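Re: [flasby-neighbors] Radiator bleeding and the February heating bills
From: Niloufar Nouri

Shahram Tehrani wrote:
> We are in one of the end units on Wiler and the upstairs back bedroom
> has not been properly warm since we moved in. Bill for the month was
> 723 kWh, which seems high for a place our size. I bled all the
> radiators on Sunday and got a bit of air out of two of them and
> nothing from the others. Is it worth balancing the system myself or
> should I get somebody in? Also does anyone still have the sheet that
> came with the original valves?

Shahram,

723 is not bad for an end unit. We used 1,046 the first winter we were here, same layout as yours, and got it down a fair amount after balancing. You can do it yourself if you have an afternoon and are not in a hurry.

Bleeding only gets the air out. If the back bedroom is still cool with no air in it, the water is probably taking the short way around through the radiators nearest the boiler. In our row those are the hall and the kitchen. They get too much and the far ones get what is left.

What I did was turn everything off and let it cool down, then open every valve all the way, both ends. Turn the heat back on and walk around noting which ones warm up first. You want that order on paper. Then close the lockshield on the first one and open it again a quarter turn. The next one gets a little more, and so on down the list. The last one stays fully open. Ours has 11 radiators, and it took two rounds because I was too generous with the hall the first time.
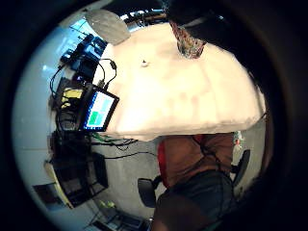 Back room.

Give it a day between adjustments. I kept fiddling every hour and lost track of where I was. Write down the number of turns for each valve, counted from closed, and leave the paper inside the boiler cupboard. When we had the upstairs floor done, the fitter put one back wide open and I would never have known the old setting without it.

If a valve will not turn with moderate force, leave it alone. The Esfahani place had one that had been painted over, and the spindle started weeping as soon as it moved. It was a small drip but it still meant draining down that side of the house.

I do have the sheet for the valves. It covers the Grollenura ones only, so check what you have first – some of the houses on Wiler had theirs changed before the second phase was sold. I will leave a copy in your mailbox. It is 4 pages and the table you want is on the last one.

Also look at the pump speed before you start. Ours had been left on the highest setting, and the middle one is plenty.

Niloufar

Comments (3)

wiler_end_unit: Quarter turn on the hall was too little for us, half was better. Otherwise same experience.

Parvin: Does this apply to the single-pipe houses on the north side?

Niloufar Nouri: No, those are plumbed differently. Ask before touching the valves.

Recent threads
- Storm drain at the bottom of Wiler
- Flasby parking permits, renewal dates
- Wanted: extension ladder for a weekend
- Which day is glass pickup now?

Last updated: February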